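Speaker notes: Comparing hand-held grippers, wrist camera or head camera
Kilian Ruchti, 9 July 2025, internal methods talk

Slide 1. Title
Say who I am and what group I'm with. Thank Þórarinn Blöndal for the clock and the spreadsheets. Talk runs 25 minutes if I don't stop for questions on slide 5. Take them at the end if the room is full.

Slide 2. What we compared
Two finger sets on the same hand-held body. We call them Pellness and Catley. Pellness is the stiff one with the narrow tip. Catley is softer and bends around whatever it closes on. Everything else about the body stays the same, including the trigger and the marker mount.
Two views for each recording: one camera on the gripper, one on the head. We record both every time and decide later which one to use.
Mention that Twal is our own name for the recording software. Somebody always asks.

Slide 3. Numbers
733 recordings attempted in June. 489 kept.
Of the ones we threw out, 125 were lost tracking, meaning the markers were hidden from the head camera for too long. The others were mostly bad sync between the views, plus people forgetting to press stop.
Don't read the whole table. Point at the tracking row and move on.

Slide 4. Grip force
We wanted a fair squeeze comparison, so we checked both finger sets against the Jamar meter on the bench. Pellness gives a higher reading at the tip. Catley spreads the load, and the reading depends on where along the finger you put the meter. I would not quote a single number for Catley and I ask you not to either.
Þórarinn repeated the bench check with fresh pads and got the same ordering.
Operators got tired faster with Catley. The trigger has to travel farther before anything is held firmly. Two people asked for a shorter trigger. We have a printed part for this but it hasn't been tested.

Slide 5. Tasks
Split them into holding tasks and pressing tasks.
Holding: pick something up, carry it, put it down. Catley wins on round or uneven things. On flat things there is little between them.
Pressing: buttons, switches, keypads. We underestimated these. When you press with a fingertip you get feedback through the skin. With a gripper you feel it in the wrist, late. New operators push too hard and the whole tool slides sideways. Closing the jaws first helps, because the two tips then act as one point. We now teach it that way from the start.
Small buttons are the hard case. The operator can't see the tip well from above and ends up leaning in to check, and that changes the head view.

Slide 6. Which camera
Main point of the talk, slow down.
The wrist view is close to the contact and moves with the tool. Good for the last few inches. It is poor at telling you where you are in the building, and the tool's own body takes up a lot of the picture.
The head view has the layout, both hands and the marker cubes. It loses the contact point whenever a hand or a gripper gets in front of it. It also looks wherever the person looks, so a glance to the side costs you the task for that stretch.
Leave the next two up together while I talk.
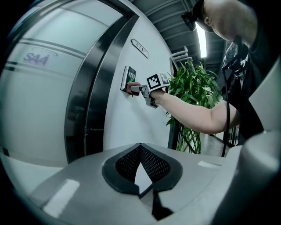
Wrist view first, then head view. Same spot by the door.

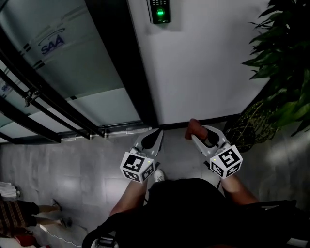 Doors are where I'd spend the next round. A keypad entry has a small target, a fixed height and a clear result, so it is easy to score. It also forces a choice about the second hand. Some operators park it, some keep holding whatever they were carrying. We never gave an instruction on that, and it shows up as scatter in the data. Write an instruction before the next round.

On markers: the cube is fine as long as one face is turned toward the head camera. Trouble starts when the wrist rolls during a press. Þórarinn wants a larger cube. I want to try moving the mount back first, as a bigger cube knocks into door frames.

Slide 7. What we'd pick today
Pellness for pressing, Catley for holding, and keep both cameras. If you can only store one, store the wrist view for pressing tasks and the head view for anything that involves walking. Swapping fingers takes two screws, so there's no need to settle on one set.

Slide 8. Open items
Shorter trigger for Catley.
Mount position test.
Sync check at the start of every recording instead of at the end of the day.
Ask who can lend us a second head strap for the next round. Leave the sign-up sheet by the exit.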